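3.2 Collecting the garment demonstrations

I'll be upfront that we started this part of the project with the wrong idea. We thought the hard bit would be the folding, so our first plan was to record only folds, all of them starting from a garment laid out flat by a person. Iraklis Chatzigeorgiou ran that version for most of March, and the policy we trained on it was really pretty good at folding (nice straight creases!) and hopeless at everything that comes before. Give it a heap of cloth and it would hover, dip, close on air and hover again. So we threw out the flat starts and began over with what we now call the Kultlow set, where every episode begins with the garment dropped from above and left however it lands.

The Kultlow set has 409 episodes, recorded by four operators with the Tindow teleoperation software. An operator drives the arm with a hand controller and sees only the wrist camera view on a monitor. We went back and forth on that last point. People are faster when they can look straight at the cloth, and they complained a lot (I complained the most), but an operator who can see things the policy can't will make choices the policy has no way to learn. If I know where a waistband is from peeking over the monitor, my demonstration is sort of cheating.

Each episode goes approach, grasp, lift, and we stop recording three seconds after the lift. The operator opens the gripper before starting and picks a grasp point on an edge if there's one in view — a hem, a cuff, a waistband. Fig. 4 has the gripper open over the padded surface, with a red garment still well off to the right of the fingertips.
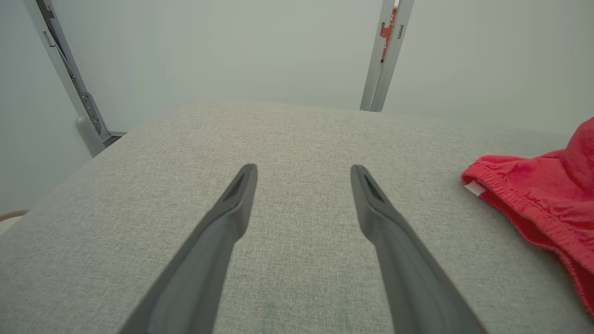
Fig. 4. Wrist camera view with the gripper open. The gathered waistband of the red garment runs along its left side, with a small white tag at the inner edge.

I like views of this sort for training because the useful bit of the garment faces the gripper while a good chunk of the rest is outside the image. The policy has to commit to a grasp without ever having seen the whole thing. Waistbands also gave us a surprise. We expected the gathers to be easy, all those little ridges to pinch, and the operators kept getting a single layer when they wanted both. In the end we let either count as a good grasp and added a label for it, so anyone using the data can filter on one layer or two.

Failed grasps stay in. An operator gets up to 10 tries per episode, and we keep the whole recording, misses and all, with each try marked by hand afterward. Marking was slow going — much slower than driving the arm — and two people don't always agree on when a try begins. We settled on the moment the fingers start to close and went back over the early episodes to match.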